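Zusbridge Baseball Club
Employment and Seasonal Positions

Clubhouse and Player Services Coordinator
Full time, year-round

The Zusbridge Baseball Club invites applications for the position of Clubhouse and Player Services Coordinator. The Club plays an independent professional schedule from the spring through early September at Chornovol Field, and operates a training and rehabilitation facility on Bendden Avenue throughout the year. The Coordinator is based at the ballpark during the season and at the Bendden Avenue facility from October until the opening of spring camp.

The position reports to the Director of Baseball Operations, Dario Bellini, and works daily with the field manager, the athletic training staff, and the visiting clubhouse attendant. It is a new position. The duties were previously divided between the equipment manager and the front office, and the Club has decided to bring them together under one full-time employee.

About the Club

Zusbridge carries an active roster of up to 25 players during the season. Most are signed from outside the region, and many arrive on short notice following a trade, a release from another organization, or a contract purchase. A player may report on the morning of a game and be expected to pitch that night. The Coordinator is the first member of the staff that player will deal with, and the Club places considerable weight on how that first day is handled.

The home clubhouse was renovated two winters ago. It contains the main locker room, a laundry room, a players' kitchen, a training room, and an equipment store of 877 square feet. Visiting clubs use a separate clubhouse on the third base side, which has its own attendant and is outside the scope of this position except when that attendant is absent.

Principal Duties

Player arrivals and departures. The Coordinator arranges ground transportation from the airport or bus station, assigns a locker and uniform number in consultation with the field manager, and places each player with a host family or in Club housing. When a player is traded or released, the Coordinator collects Club property, ships personal equipment, and closes out the housing arrangement within two business days.

Equipment and uniforms. The Coordinator maintains the inventory of game and practice uniforms, bats, helmets, catching gear, and baseballs. Game balls are received, logged, and delivered to the umpires' room no later than 90 minutes before first pitch. Orders are placed through the Wava purchasing system, in which training will be provided.

Clubhouse meals. A light meal is served before each home game and a full meal afterward. The Coordinator does not cook, but is responsible for ordering from approved caterers, stocking the players' kitchen with fruit and other basic items, and recording any dietary restrictions when a player signs. Leftover food is to be stored or discarded the same night.

Travel. The Coordinator prepares the rooming list for each road trip, confirms the bus departure time with the carrier, and supervises the loading of equipment. Travel with the team is required on 14 road trips during the season. The longest of these covers 1,233 miles in total and keeps the team away from home for nine nights.

Laundry. Uniforms are washed after every game, home and away. During homestands the Coordinator supervises two part-time clubhouse attendants, who are hired each spring. On the road, the Coordinator makes arrangements with the host club.

Records. A daily log is kept of items issued, items returned, and purchases made. The log is reviewed by the business office each Friday during the season and at the end of each month in the off-season.

Qualifications

Candidates must hold a high school diploma or its equivalent and have at least two full seasons of experience in a professional, collegiate, or summer league clubhouse. Experience in a hotel, a theater wardrobe department, or a similar setting with irregular hours will be considered in place of one of those seasons.

A valid driver's license and a clean driving record are required. The Coordinator drives the Club van and, on occasion, a rented box truck.

Candidates must be able to lift 73 pounds, the weight of a fully packed bat trunk, and to remain on their feet for most of a working day. The Club will make reasonable accommodations for qualified applicants with disabilities.

Working knowledge of Spanish is strongly preferred. Other languages are welcome and should be listed on the application.

The Coordinator will have access to medical notes, contract details, and the home addresses of players and host families. Discretion is a condition of employment. Any wagering on baseball, at any level and in any amount, is grounds for immediate dismissal.

Hours and Compensation

During the season, the working day on a home date begins at 11:00 a.m. for a night game and ends when the laundry is finished, commonly after midnight. Off days are as shown on the league schedule. In the off-season the position follows a regular office week, with some Saturday hours during open tryouts.

The position is salaried. The pay range will be provided to every applicant at the time the application is acknowledged. Benefits include medical and dental coverage, a retirement plan with a Club contribution after one year of service, paid leave to be taken between October and February, and a meal allowance on all road trips. Clubhouse dues and gratuities paid by players are pooled and divided among the clubhouse staff according to a written schedule, a copy of which is given to each employee upon hiring.

Relocation assistance is available to a successful candidate who lives more than 100 miles from Zusbridge. Temporary lodging can be provided for up to three weeks.

Seasonal Positions

The Club is also accepting applications for the two part-time clubhouse attendants described above. Attendants must be at least 18 years of age. No previous experience is necessary. These positions are paid by the hour and run from the first day of spring camp to the end of the season — including the playoffs, should the Club qualify.

Applicants may be considered for both the full-time and the seasonal positions, and should say so in the cover letter.

Selection Process

Applications will be read by a panel made up of Mr. Bellini, field manager Hermenegildo Arriaga, and head athletic trainer Chibuzor Babalola. Selected candidates will be invited to a telephone interview of 30 minutes. Finalists will then be asked to spend one working day at Chornovol Field, during which they will meet the staff, tour the clubhouse, and complete a short practical exercise in packing and inventory. Travel costs for finalists are paid by the Club.

References will be contacted only after the practical day, and only with the candidate's permission. An offer of employment depends on a background check and a review of the candidate's driving record.

How to Apply

Please submit a cover letter, a résumé, and the names of three references to the Personnel Office, Zusbridge Baseball Club, Chornovol Field. Applications may be mailed or delivered by hand to the ticket window between 9:00 a.m. and 4:00 p.m. on business days. The cover letter should state the earliest date on which the candidate could begin work, and should describe one occasion on which the candidate had to solve a problem with very little time available.

Applications will be reviewed as they are received, and the position will remain open until filled. All applications will be acknowledged in writing. Questions concerning the position may be addressed to Yaroslav Bondarchuk in the Personnel Office. Questions concerning host family placements should be directed to Stepan Stasiv, who manages that program and will continue to do so alongside the new Coordinator.

The Zusbridge Baseball Club is an equal opportunity employer. All qualified applicants will receive consideration without regard to race, color, religion, sex, national origin, age, disability, or veteran status.
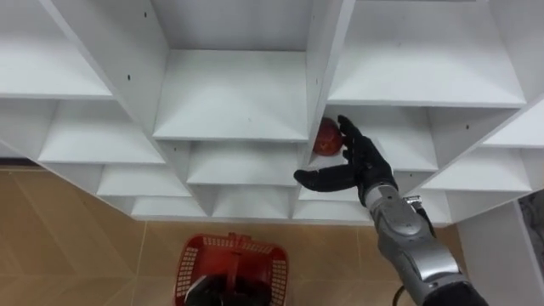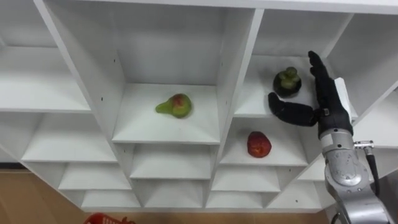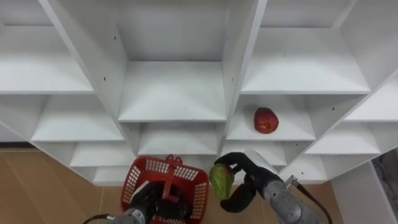
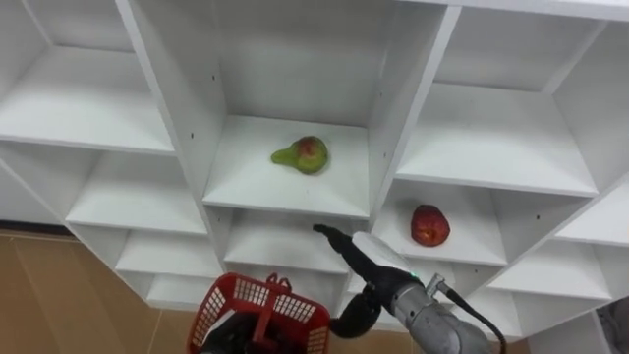
White shelving and fruit

Is the Coordinator expected to travel with the team during the playoffs?

The Coordinator travels with the team for every playoff series played away from home. Playoff trips are in addition to the 14 regular-season trips, and the same meal allowance applies. Leave may not be scheduled until the Club's final game has been played and the equipment has been returned to the store.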